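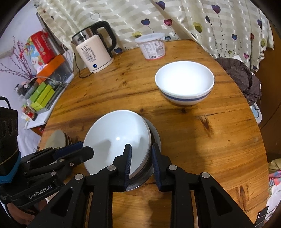

Clilter 3 review: episode segmentation and labelling for hand-held gripper data

Reviewed by Usha Nambiar
2024-02-02

Clilter is a desktop tool for cutting long manipulation recordings into episodes, labelling them, and exporting the result for policy training. Version 3 replaces the old rule-based splitter with a learned one and adds a trajectory check before export. I have used it daily for a tabletop set made up mostly of kitchen tasks: nesting and unnesting bowls, moving lids, clearing a table. The set holds 761 episodes after cleaning. Everything below was tested on that set, on one Linux workstation with a single mid-range graphics card.

Installation

The installer is a single archive. It unpacks its own Python environment and leaves the system one alone. The licence server must be reachable at first start and then once every 12 days. Padmavathi D'Souza, who runs our training jobs, installed the headless build on a machine without a display and needed one extra font package to get the PDF reports to render. The manual lists this package under Windows, where it is not needed.

Import

Clilter reads video, pose track and gripper width as three separate streams and aligns them by timestamp. If the clocks disagree by a constant amount, it finds the offset by matching finger motion in the video to the width signal. This worked on nearly all of my recordings. It failed where the fingers closed very slowly, and in those cases the tool reported a low score and asked for a manual offset. Clock drift is not corrected. A recording with drift will look right at the start and wrong at the end, and the import report does not mention it.

Segmentation

The new splitter proposes cut points from gripper width, hand speed and a visual feature. Version 2 used width alone and treated every closure as the start of a grasp. Regrasps were therefore cut into fragments, which had to be merged by hand. Version 3 keeps most regrasps together.

Nested objects remain the weak point. When two bowls are gripped as a stack, one finger may bear on the outer wall of one bowl and the other finger on a different bowl. The splitter handles the timing well enough. The object tracker does not: it assigns the grasp to whichever bowl has the larger mask, and the second bowl is recorded as static until it has moved some distance. For an unnesting task this is the wrong way round, as the relation between the two bowls is the thing the policy has to learn. I ended up defining a "stack" class by hand and labelling 140 episodes with it. The tracker accepts the class but cannot split it again later in the same episode.

Polished steel causes a second problem. Masks on steel bowls tend to spread into the reflection of the table top. Raising the edge weight from its default helps. Raising it further breaks the masks on plain white bowls, particularly where there is a highlight. There is one edge weight per project; I would like one per class.

Background clutter gave little trouble. Patterned curtains and printed boxes produced a few false objects, all removed by drawing a workspace polygon once per camera session. The polygon is fixed to the table plane and follows the moving camera correctly.

Trajectory check

This is the best part of the release. Before export, each episode is run against a robot model, and frames that would exceed joint limits or speed limits are marked on the timeline. I used the supplied six-axis Skoron model. The check flagged 68 episodes, nearly all for wrist speed during the retreat after release. Most could be kept by slowing the retreat, which Clilter does with a resampling option that leaves the grasp itself untouched.

The check does not test for collisions between the arm and objects on the table. The release notes say "full feasibility check" and should be reworded.

Custom models load from URDF. Joint limits are read from the file, acceleration limits are not, and these must be typed in again each time the model is reloaded.

Export

Export to HDF5 and Zarr is quick and the files were correct in every case I checked. Gripper width is written in metres in one format and millimetres in the other. The unit is stored as an attribute, so no data is lost, but a loader written for the first will run on the second without an error. Check the attribute.

The Afridi viewer opens both formats directly. The Vanasitz scheduler needs the small conversion script in the tools folder, and this script drops the language labels unless called with --keep-text.

Interface

The timeline is clear and stays responsive on long recordings. Keyboard shortcuts can be changed, except for the one that deletes an episode, which sits next to the one that accepts it. Undo works across both. Saving a project locks the window for several seconds.

Verdict

Recommended for single-object pick and place, where the defaults can be left alone. For stacked or nested objects, allow time for manual labelling and look at every mask before export. Users of version 2 should upgrade for the trajectory check, but should copy their projects first: version 3 converts them on opening, and version 2 cannot read them afterwards.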